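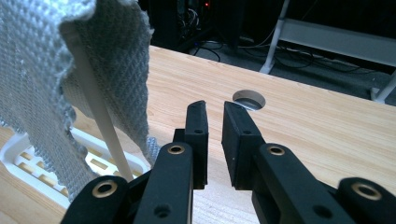 What are the Sutter rules?

They're the shared good-practice rules for everyone who records hand-held gripper demonstrations for the Wadum towel set. Sterora wrote the first version in May, and we've been happily improving them ever since!

How long should one demonstration be?

Up to 300 frames. Short and steady beats long and fancy – if you lose your grip on the cloth, stop, reset and start a new take.

Can I use my own towel and rack?

Yes, please do! Frayed edges, coarse weaves, odd folds – we love variety. Just write the fabric and the rack type in the session notes before your first take.

What should the fingers look like at the start?

Open, with nothing between the pads, and the cloth in view off to one side. It's rule 13, and it makes the takes so much easier to line up later.

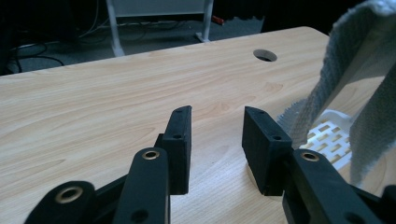 Checking and sharing

Who checks my takes?

Zokasora runs the review. You'll get notes back on every batch, and they're wonderfully specific.

May I cover faces and papers after recording?

Clear them away first. Rule 4 asks for a private-free workspace before the gripper is switched on, including screens and mail.

Last updated Mar 13, 2023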